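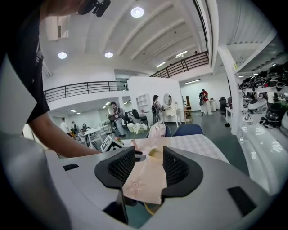
The napkin man of the reception hall

Published 14/12/2022

He has asked me not to use his name, on the grounds that his mother-in-law reads this site and still believes he works in hotel management. In a sense he does. For 16 years he has run the linen side of Ristach, a hire firm that sends tablecloths, chair covers and napkins to weddings, wakes and the sort of corporate lunch where somebody is given a clock.

We meet in his office, which has one window and a view of a tyre shop. December is his busy month and he has agreed to talk to me for exactly as long as the big dryer runs.

"People think it's a tablecloth business," he says. "The tablecloths look after themselves. It's the napkins that ruin your life."

I ask how a napkin ruins a life. He looks at me the way a dentist looks at someone who says they floss.

"A tablecloth goes out and a tablecloth comes back. It's huge. Where's it going to go? A napkin goes home in a handbag. It goes home around a piece of cake. I had a bride ring me, lovely woman, very upset, because we'd billed her for 64 missing napkins. She said that was impossible. Then her uncle's dog turned out to have a new bed."

Did she pay?

"The uncle paid. The dog kept the bed."

He started out at Halteo, a bigger outfit across town, where he was put on the folding table and told to produce 200 bishop's hats before lunch. He is scathing about the bishop's hat. He is scathing about most folds, in fact, and reserves a special colour in his cheeks for the swan.

"Who wants to wipe their mouth on a swan? You've got gravy on your chin and you have to dismantle a bird. Flat rectangle, left of the forks. If the client wants to go mad, a ribbon."

And if the client wants the swan?

"Then it's a surcharge and I do them myself, because I'm the only one here who can get the neck to stay up." He seems to regret telling me this.

On fabric he is more forgiving. Polyester, he says, is honest stuff that survives red wine and children, but it will only push a spill around the table. Cotton drinks it up and needs ironing forever. Linen is beautiful and everyone who orders it complains that it creases. He keeps a sample book from Ciobanu, a mill he has bought from for years, and turns the pages with clean hands only. I am not invited to touch it.

Colour goes in waves. There was a long stretch of burgundy, then a grey period he describes as "like catering a submarine". Lately everyone wants something soft: sage, oatmeal, pink that has been told to keep its voice down.

"Pale shades are fine till you meet lipstick," he says. "Beetroot you can get out. Turmeric, you have a bit of a cry and then you get most of it out. Lipstick on a pale napkin, that's a rag now. That's for the bloke doing the van."

The van, I should say, is spotless.

He pre-treats with a powder called Remex, which he buys by the tub and recommends to anyone who will stand still. For readers at home his instructions are brief: cold water first, no rubbing, and keep the thing away from the dryer until you're certain. "Heat sets it. I've told my own kids this at the dinner table. They use their sleeves."

I ask what he puts out when he has people round. There is a long silence, in which the dryer can be heard winding down.

"Paper," he says. "Pack of 50 from the supermarket. And if you print that, I want it to say three-ply."

The dryer stops. He is already up, sleeves pushed back, and I am shown out past a trolley of tablecloths bound for somebody's ruby anniversary. From the doorway he calls after me to check my coat pockets. I do, and I'm pleased to report they hold a bus ticket and a pen, though the pen says Ristach on it and I couldn't tell you how long I've had it.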